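The Green Spoon

I was meant to be setting one place for tea and I'd been at it for most of the morning.

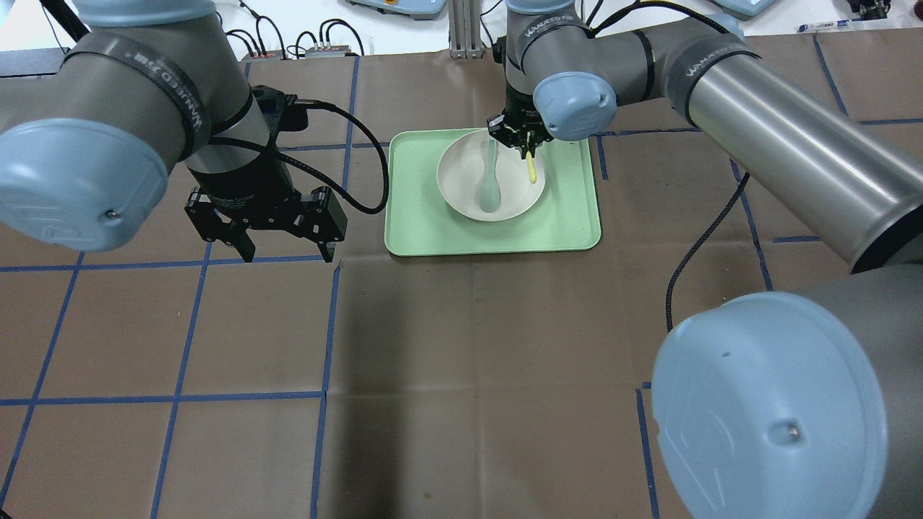

Mum had rules, is the thing. Tray first, then the bowl, then the spoon in the bowl with its handle up so you could grab it without getting porridge on your cuff. She did it that way for Dad for years, and when Dad was gone she did it for herself, and when her hip went I came home to Lekota and she did it for me from her chair, by yelling.

"Not there," she'd yell. "The middle!"

She couldn't even see the table from where she was sitting. She could hear it, she said. A bowl in the middle of a tray has a sound. (I've tried since, I've put bowls down all over the place with my eyes shut, and I reckon she was having me on.)

Anyway. The bowl is the off-white they used to do before everything had to be speckled, and the spoon came from Najwa Rawashdeh next door, who bought a whole drawer's worth when the Aselik shop closed and went up and down the street handing them out like zucchinis. Ours was green. Najwa said it was sage. Mum said it was the colour of a hospital and used it every day for the rest of her life.

I'd got as far as the spoon when the phone went, and it was Georges Yammine about the house.

"I've got a number for you," he said. Georges went to school with my brother and he still talks like he's about to dack somebody. "You sitting down?"

"I'm setting the table."

"Who's coming?"

I didn't have a good answer to that so I asked him what the number was, and he told me, and it was a lot. It was plenty. You could get a unit on the coast with it and still have enough for a ute. He said the buyers were lovely, a young couple, they'd driven down from Brovitz twice just to stand in the yard. They wanted to be in by June.

"Can I think about it?" I said.

"Course you can. Think till tonight."

So I went back to the table and moved the bowl a bit to the left. Then I moved it back again. The kitchen was making all its usual noises, the fridge having its little shudder, the tap, Najwa's radio coming over the fence with the footy people arguing, and I thought, all right, I'll do it properly. I shut my eyes. I picked the bowl up, spoon and all, and put it down again.

And I swear to you there was a noise from the front room. Only a small one. It was the noise the chair makes when someone who's been leaning forward, listening, finally sits back.

I stood there a good long while. Then I made the porridge, too thick, the way she liked it, and carried it through on the tray and sat on the floor beside the chair and ate it myself. I got some on my cuff.

When Georges rang that night I let it go a few rings.

"Well?" he said.

"Do they eat porridge?" I said. "Your couple?"

"Do they what?"

"Ask them," I said, "and ring me back."

Recent stories
The Ferry at Low Water
Nearly 2,000 Lemons
What Uncle Did With the Boat
128 Steps

We use cookies to remember your reading preferences. By continuing to browse you agree to our cookie policy. Accept | Manage settings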